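8/13/24

Rain since breakfast, so the trip out to Pomare is put off again and I have given the day to the cups. I have been promising Gisela Bravo for weeks that I would sort out what we drink from at the shed lunches, and it is a bigger job than it sounds – there is a whole carton of odds and ends from the old place, and half of it I wouldn't offer to a dog. The good plastic ones are my favourites, I must say. They weigh nothing, they don't mind being dropped, and the colours are so gentle, the pale blue one and the pink one together against the white wall.

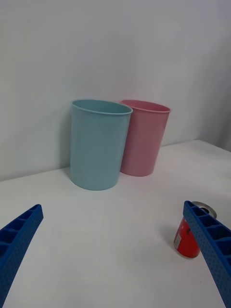 Nélida Zúñiga says pink is for the children and always was, and that if I start handing it to grown men there will be grumbling all through lunch. Well, let them grumble! Tata drank his tea from a pink cup every morning I knew him and was never the worse for it. She did agree with me about the red can, that a bit of bright red does cheer up a white table, and then we got off onto curtains and I lost the better part of an hour.

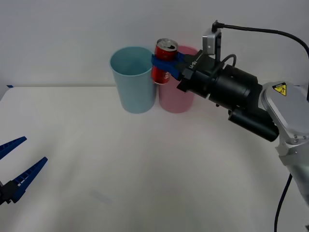 I think I will keep the blue and the pink as a pair and let the chipped mugs go to Lautaro, who wants something to mix paint in. That leaves the glasses, which I can't face tonight. We'll be 30 for lunch if the Drekincombe cousins come, and I still haven't rung them. Soup on the stove, my feet are cold, and I must find the other slipper before bed.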